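Grostholm Fliesen
Start | Über uns | Flächen | Pflege | Kontakt

Über uns

Hallo und schön, dass du hier gelandet bist! Ich bin Cor, Cor Hoekstra, und ich lege Fliesen. Am liebsten auf Dinge, auf denen man etwas abstellt: Küchenplatten, Waschtische, Fensterbänke, Ablagen im Flur, einmal auch den Tresen einer Eisdiele (dazu weiter unten mehr, das war ein Abenteuer). Böden mache ich auch, wenn man mich nett fragt, aber meine Knie und ich haben da inzwischen ein etwas angespanntes Verhältnis.

Grostholm sind vier Leute, eine Werkstatt mit viel zu niedriger Tür und ein Lager, in dem nur Ewan sich auskennt. Der Name kommt übrigens von keinem Ort und keiner Insel, auch wenn das alle denken. Er stand auf einem alten Holzschild, das beim Einzug hinter der Heizung klemmte, und weil uns drei Wochen lang nichts Besseres einfiel, haben wir ihn behalten. Das Schild hängt jetzt über dem Waschbecken.

Wie das angefangen hat

Gelernt habe ich ganz klassisch, Bäder, Treppenhäuser, noch mehr Bäder. Meine erste geflieste Arbeitsplatte habe ich für meine Schwester gemacht, in einer Mietküche, die ungefähr so breit war wie ein Handtuch. Sie hatte kein Geld für eine neue Platte, ich hatte einen Stapel übrig gebliebener Fliesen im Keller, und an einem verregneten Wochenende im Oktober haben wir das einfach zusammengebracht. Die Fugen waren zu breit. Die Kante war eine Katastrophe. Meine Schwester hat trotzdem acht Jahre darauf Teig ausgerollt und war beim Auszug richtig traurig, und mir ging die Platte danach nicht mehr aus dem Kopf.

Damals galt so etwas als altmodisch. Geflieste Küchenplatten, das kannte man von der Großtante, in Braun, mit Blümchen auf jeder vierten Kachel und Krümeln in den Rillen. Ich mochte sie immer! Man konnte einen heißen Topf abstellen, ohne vorher in drei Schubladen nach einem Untersetzer zu suchen, und wenn doch mal etwas kaputtging, dann eben eine Fliese und nicht gleich die halbe Küche.

Irgendwann kam Wayne Després dazu, den ich auf einer Baustelle kennengelernt hatte, als wir beide auf denselben Klempner warteten. Wayne ist unser Schneider, so nennen wir das. Er steht an der Nasssäge, misst alles zweimal und glaubt mir keine einzige Zahl, die ich ihm zurufe. Zu Recht. Tipene Ngata macht die Unterkonstruktionen, also alles, was man nachher nicht mehr sieht und worauf es trotzdem ankommt, und Ewan Harawira kümmert sich um Lager, Bestellungen und die Telefonate, vor denen ich mich drücke.

Was wir am liebsten machen

Weiß. Das klingt jetzt langweilig, ich weiß schon. Wir haben Grün da und ein sehr schönes Tintenblau, und Tipene versucht seit zwei Jahren, jemandem eine ochsenblutrote Fensterbank zu verkaufen. Aber die meisten Anfragen, die mich wirklich freuen, drehen sich um glattes, glänzendes Weiß in großen quadratischen Formaten, dazu eine schmale dunkle Fuge. So eine Fläche sieht morgens anders aus als abends. Je nach Licht kippt das Weiß ins Kühle, fast ein bisschen ins Lavendelfarbene, und neben einer warmen Wandfarbe merkt man das noch viel stärker. Wer ein Musterstück im Laden unter der Neonröhre anschaut, bekommt davon nichts mit. Nimm es bitte mit nach Hause und stell es hin, wo es später liegen soll! Ein paar Tage lang, auch mal bei Regen.
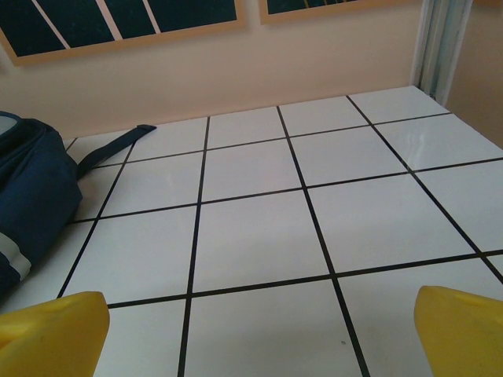 Glänzendes Weiß mit schmaler, sehr dunkler Fuge vor einer Wand in Beige-Pfirsich.

Die dunkle Fuge ist bei uns ein Dauerthema. Viele erschrecken erst mal, wenn ich sie vorschlage, die haben dann so ein Schachbrett im Kopf oder ein Schwimmbad. Dabei macht eine dünne dunkle Linie eine große weiße Fläche erst lesbar, finde ich. Man sieht das Raster, das Auge hat etwas zum Entlanglaufen, und Kaffee darf auch mal danebengehen. Bei heller Fuge sitzt man nach einem Jahr mit der Zahnbürste da. Ich habe selbst eine helle zu Hause (die Frau in der Familie mit dem besseren Geschmack hat sich durchgesetzt) und ich kenne die Zahnbürste sehr gut.

Was die dunkle Fuge allerdings gar nicht verzeiht, ist schlampiges Verlegen. Jeder Millimeter Versatz steht da wie mit dem Filzstift unterstrichen. Deshalb legen wir jede Fläche vorher trocken aus, auf dem großen Tisch in der Werkstatt, und gehen dann Mittag essen. Nach dem Essen schauen wir noch mal. Es ist erstaunlich, wie oft nach einem Teller Nudeln plötzlich eine Fliese schief liegt, die vorher gerade war.

Groß oder klein?

Werde ich ständig gefragt, darum gleich mal auf dieser Seite. Große Fliesen heißen weniger Fugen, also weniger zu putzen und eine ruhigere Fläche. Ein Brett liegt besser auf, ein Glas wackelt seltener. Kleine Fliesen gehen leichter um Ecken und Rundungen herum, und für eine schmale Ablage neben dem Herd passen sie oft einfach besser. Bei einer tiefen Platte würde ich fast immer groß nehmen und dann so einteilen, dass hinten an der Wand kein alberner Zwei-Zentimeter-Streifen übrig bleibt. Der Streifen an der Wand ist mein persönlicher Feind. Wenn du irgendwo eine geflieste Platte siehst, guck mal nach hinten, da siehst du sofort, ob jemand vorher gerechnet hat!

Wayne sieht das mit den großen Formaten etwas kritischer, muss er auch, er schneidet sie ja. Er hätte hier gern stehen, dass man Ausschnitte für Spüle und Kochfeld bitte vorher festlegt. Also nicht am Tag der Lieferung. Auch nicht am Abend davor per Sprachnachricht.

Die Sache mit der Eisdiele

Unser größtes Stück bisher war der Tresen für Dondari, eine Eisdiele mit einem sehr, sehr runden Tresen. 437 Fliesen, alle einzeln zugeschnitten, und keine zwei davon gleich, weil der Tresen nicht mal gleichmäßig rund war. Ewan hat jede auf der Rückseite nummeriert. Das war eine hervorragende Idee, bis jemand (ich) den Karton mit den ersten 100 auf den Kopf gestellt hat. Wir saßen bis nachts auf dem Boden und haben gepuzzelt, es gab Pistazieneis aus der Testmaschine, und am Ende hat es gepasst, bis auf eine Fliese, die wir neu machen mussten. Wenn du dort mal ein Eis isst: ganz links unten, die mit dem etwas anderen Glanz. Mich ärgert sie noch heute, der Besitzer findet sie toll.

Für Merrick, eine kleine Pension, haben wir danach alle Waschtische gemacht, schlicht und weiß, mit einer Ablage seitlich für den Kulturbeutel. Diese Ablage war der Wunsch des Inhabers Keith Dunstan, und ich habe mich erst gewehrt, weil sie mir die Aufteilung durcheinandergebracht hat. Inzwischen schlage ich sie selbst jedem vor. Man braucht im Bad immer eine Stelle, wo man eine Tasche hinstellen kann, ohne dass sie gleich im Nassen steht. Danke, Keith.

So läuft das mit uns

Schick uns ein paar Fotos und die groben Maße, gern auf einen Zettel gekritzelt, das reicht für den Anfang völlig. Ewan meldet sich und fragt dir ein paar Löcher in den Bauch: Was steht drunter? Wie dick darf das Ganze werden? Wo kommt Wasser hin? Dann fahre ich raus und messe selbst, und zwar immer, auch wenn dein Schwager Schreiner ist und alles schon aufgezeichnet hat. Schiefe Wände gibt es in jedem Haus, im Neubau manchmal die schlimmsten.

Wenn Tipenes Unterbau steht, kommen die Fliesen drauf, danach wird verfugt und dann heißt es warten. 36 Stunden lang stellt bitte niemand etwas ab, keine Einkaufstüte, keinen Toaster, auch keinen leichten. Ich klebe inzwischen einen Zettel auf die Fläche, auf dem nur NEIN steht. Der wirkt besser als alle freundlichen Formulierungen, die wir vorher hatten.

Zum Saubermachen reicht hinterher ein feuchtes Tuch und ein bisschen Spülmittel. Essigreiniger bitte im Schrank lassen, der geht auf Dauer an die Fuge. Und heb die Ersatzfliesen auf! Wir geben zu jeder Fläche 2 Stück mit, gut eingepackt und beschriftet, und ich bekomme trotzdem regelmäßig Anrufe von Leuten, die sie beim Aufräumen weggegeben haben. Manchmal hat Ewan noch welche aus derselben Lieferung, manchmal eben nicht, und dann wird es mit dem Farbton schwierig.

Woher unsere Fliesen kommen

Das meiste Weiß kaufen wir bei Kosden, schon seit der Gründung, und ich fahre da immer noch gern selbst hin und wühle. Ich fasse jede Sorte an, bevor wir sie ins Programm nehmen. Manche Glasuren sehen wunderbar aus und fühlen sich an wie Schmirgelpapier, und wer will denn daran jeden Tag mit dem Lappen hängen bleiben. Reste heben wir auf, sortiert nach Farbe (Ewan) oder nach Gefühl (ich). Wer für ein kleines Projekt nur eine Handvoll braucht, kann vorbeikommen und stöbern, die Kisten stehen gleich rechts hinter der Tür. Kopf einziehen.

Besuch

Komm gern in die Werkstatt, am besten kurz vorher anrufen, damit nicht gerade alle auf Montage sind. Es gibt Kaffee, ziemlich starken, und eine Musterecke, in der du Fliesen und Fugenfarben nebeneinanderlegen kannst, so lange du magst. Bring ruhig ein Stück von deiner Schrankfront mit oder einen Rest Wandfarbe auf Pappe. Kinder dürfen mit, die bekommen Bruchstücke mit abgeschliffenen Kanten und einen Karton zum Bekleben.

Ach ja, und wir suchen jemanden, der bei uns die Ausbildung machen möchte! Vorkenntnisse egal, ein gutes Auge hilft, Frühaufstehen leider auch. Schreib einfach an Ewan, ein paar Zeilen reichen.

Bis bald, dein Cor

Zuletzt geändert: 15.8.26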